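January, notebook, equipment planning

Continued from the page before. The question is still the same: what do we buy for the kitchen bench, and in which order. I write down the state of things so that I don't have to think it all again next week.

**Money**

After the GPU repair we have 3,974 left in the equipment line. This must cover the end effector, the mounting and the kitchen parts. The arm itself is on the other budget and I don't touch it here. I asked if the two lines can be joined and the answer was no, not before the new budget year.

Three quotes are in the folder:

- Kuler: two-finger gripper, adapter plate included, delivery in 7 weeks. The price is inside our limit but eats more than half.
- Prurix: similar gripper, cheaper, adapter plate sold separately. They did not answer yet about the plate. Without the plate the quote is useless for comparing.
- Zinchenko: only the mounting column and the base plate. The drawing they sent has the bolt pattern of the older base. I wrote back with the right one.

I don't want to decide between Kuler and Prurix only by price. The finger opening matters more for us, and also how thick the gripper body is near the fingers, as this part must go close to the handles and the back wall.

**Why we run the sim layout first**

Last year we bought the shelf unit before we checked the reach, and it still stands in the storage room. So this time each object we want to buy must first have its place in the simulated kitchen, and the arm must get to it from the planned base position. The rule is simple: if it fails in sim, it does not go on the order list. If it passes in sim, it can go on the list, but this is no guarantee for the real bench.

The base is planned in front of the range, to the right of its middle. I ran the kettle task from there in the afternoon, with the kettle on the right counter and the pot on the back left burner. I saved one view during the approach to the handle. 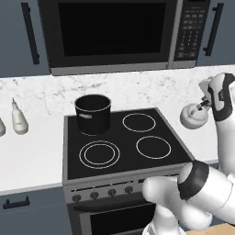

*Kettle task, planned base position. Fingers at the kettle handle, pot on the back left burner.*

What I take from it for the purchase:

1. From this position the forearm comes up along the right side and the lower links stand in front of the right half of the oven. So if we keep this base, a real oven with a door that opens makes no sense. I move "working oven" from the list to the "later" list. A dummy front with knobs and a handle will do for the knob tasks.
2. The four knobs are on the left part of the front and the arm does not cover them in this view. Good for the outside camera. I must repeat the check with the arm reaching left, there it can be different.
3. The kettle handle goes in a curve over the top. The grasp from the upper side looks natural to me. For the real kettle we should look for the same type of handle. The kettle in the storage room has the handle at the side, so it is not a good match and we need to buy one.
4. The cabinet handles are long bars, and so is the microwave question: do we need a real microwave above the range? It is heavy and it needs a strong wall frame. I vote for an empty housing with a door. To be discussed.

One thing I can't judge from a view is the force. The sim kettle has whatever mass I give it. For the real one I want to know the weight when it is full, and then compare with the payload after the gripper weight is subtracted. The Kuler data sheet gives the gripper weight with the plate, the Prurix sheet without. Again the plate.

**Counter height**

The sim counter is at 92 cm from the floor. The cheap kitchen modules from Vakley can be set to this height with their adjustable feet, so we don't need custom furniture. I would take one base module for each side of the range. The color is not important for the task, but I would like to have it near to the blue of the sim, to have one difference less when we compare the results. Vakley asks 200 extra for the colored fronts. I think it is worth it, but this is the first thing I would cut.

The marble pattern for the wall we can print ourselves on panels. The plotter upstairs is free after the poster season.

**Order of buying, as I see it today**

- First the mounting column, because the drilling of the floor takes the longest to get approved.
- Then the gripper, when Prurix has answered. If there is no answer until the end of the month, we go with Kuler.
- Then the Vakley modules and the dummy range front.
- Small things last: kettle, pot, a few bottles. These can be paid from consumables, I asked.

**Open**

- Bolt pattern from Zinchenko, corrected drawing not received.
- Does the delivery time of Kuler start with the order or with the payment? Ask.
- Run the same layout with the base moved 7 cm to the left and see if the kettle is still in reach.
- Reach to the upper cabinet handles, both sides. Not tested at all.
- Cable length from the controller to the new base. The old cable was measured for the other room.
- Spare fingertips: put one set into the same order as the gripper, otherwise we pay the shipping two times.

Sim config is saved in the shared folder under "kitchen_base_right". Please don't overwrite it, make a copy.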